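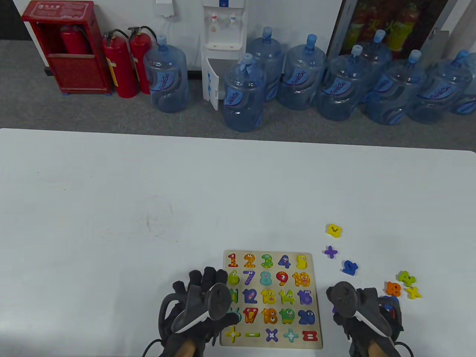 Wekden folding table, white top

Price: £270 including VAT
Availability: in stock, despatched within two working days
Made by: Gretura

The Wekden is a folding table for schools, clinics, community halls and homes where a room has to do more than one job. It opens in one movement, locks without tools and stores flat against a wall. The top is plain matt white on both faces and the legs are powder-coated steel tube.

We have sold the Wekden in its present form since December, when the old leg catch was dropped in favour of a sliding bolt. Tables with the earlier catch are still covered by guarantee and we keep the parts for them.

Sizes and weight

Height open: 72 cm
Depth folded: 9 cm
Top: 1675 mm long, 700 mm wide
Top thickness: 21 mm
Weight: nearly 21 kg
Seats: four adults or six small children

The short version, the Wekden Half, has the same legs with a square top 700 mm each way. It costs less to deliver and goes through a narrow door without being turned on its side.

The top

The surface is a hard melamine with a low sheen, so ceiling lights do not glare off it. Pencil, poster paint and most felt pens come off with warm water and washing-up liquid. Permanent marker needs a little surgical spirit on a cloth. Do not use scouring powder or the green side of a sponge -- it leaves dull patches that cannot be polished out.

The edges are lipped in white ABS, 2 mm thick, and the corners are rounded. Hot pans and kettles should go on a mat.

Legs and bolts

Each pair of legs folds inwards on a steel hinge. When a pair is fully open the bolt drops into its slot with a click. Check both bolts before putting any weight on the table. To fold, stand the table on its long edge, draw back each bolt and push the legs in until they sit in the clips.

The feet are grey rubber and do not mark vinyl or wood floors. One foot at each end screws in and out by up to 10 mm for uneven floors. Spare feet are sold in packs of four, code Tefera 395.

Colours

White top with grey legs is kept in stock. White with black legs is made to order and takes three weeks. We no longer supply the beech-effect top.

Matching items

Buvden stacking stool, adult and junior heights
Buvden trolley, holds six folded tables upright
Tefera wall bracket, holds one folded table

The older Buvden trolley with fixed wheels is too narrow for the Wekden. If yours has no brake lever, it is that one.

Delivery and returns

Delivery is £21 to any mainland UK address and is made by a two-man van to the ground floor. Please tell us about steps or parking limits when you order. Unused tables can be returned within 30 days in the original carton. We collect faulty tables at our own cost.

Guarantee

Five years on the frame, hinges and bolts. Two years on the top and edging. Keep your order number, as the guarantee goes by that and not by the label under the table, which tends to wear off.

Trade and school orders

For ten tables or more, write to Charito Abella in the sales office for a quotation. Questions about loading, fixings or spare parts go to Akihiko Morikawa in the workshop.

Page last updated 26 May 2019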